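**Progress report to the Bromis fund: kitchen examples, July**

Thank you, as ever, for your patience with us, and for the kind note that came back after the last report (it went up on the wall by the kettle, where most of the important things go). It has been a good stretch on the whole, with one rather trying patch in the middle of it, and I'll try to take things in order.

When we last wrote, we had only just finished setting up the kitchen counter and were still arguing over how long a single example ought to be. We have settled that now. Each one is a single small job from start to finish, guided by a person, and if the arm goes wrong halfway we let the person put it right and keep the whole thing. We used to throw those away, which seems a great pity looking back, as the learning system plainly needs to see how to recover from a fumble as well as how to do things neatly.

The count stands at 234 recorded examples, of which 199 have been checked and passed. Of the remainder, 18 are waiting for a second look and the rest were set aside, mostly for faulty timing between the arm's own record and the pictures. That was the trying patch. The two had drifted apart by a fraction of a second, hardly enough to see with the eye, and we only found it when the first trial of Akum kept closing its fingers a touch too early. Pletex, who look after our recording software, were very good about it and sent a repair within the fortnight. 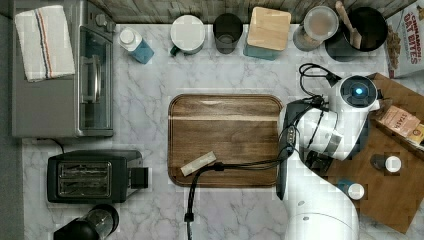

Since the repair we have gone back to working mostly in the mornings, when the light is steadier and everyone is fresher, and the quality is noticeably better for it. We've also changed how we lay things out between goes. In the early weeks we were far too tidy! Everything went back to the same spot, and Akum learned the spot very well and the object hardly at all. Now whoever is resetting the counter is asked to move things about, turn them at odd angles and leave a few items out that have no part in the job. It makes for slower going, and I must admit our daily numbers have dropped a little, but we think each example is worth a good deal more to us this way.

The people doing the guiding deserve a word too. It is tiring work, much more so than it looks, and by the end of a long session the movements get hurried and a bit ragged. We have brought in a proper break and a change of hands, and nobody is asked to do more than 2 sessions in a day. We also began writing a short plain-English note with every example, saying what the person was trying to do. I was doubtful about the extra effort, and I've come round entirely.

As for the money, we are within the sum agreed for this period. The spare set of finger pads cost more than we had allowed, and we made that up from the travel line, which we have barely touched. The storage from Kan is filling faster than planned, so we may need to come back to you about that in the autumn, though not before.

Next we would like to finish the second look at the waiting examples, train Akum afresh on the checked set, and compare it with the earlier version on jobs that neither has been shown. If you would care to come and watch a morning's work, we'd be delighted to have you. Any time after ten suits us, and do let us know beforehand so that we can find enough chairs.

With warm thanks from all of us on the project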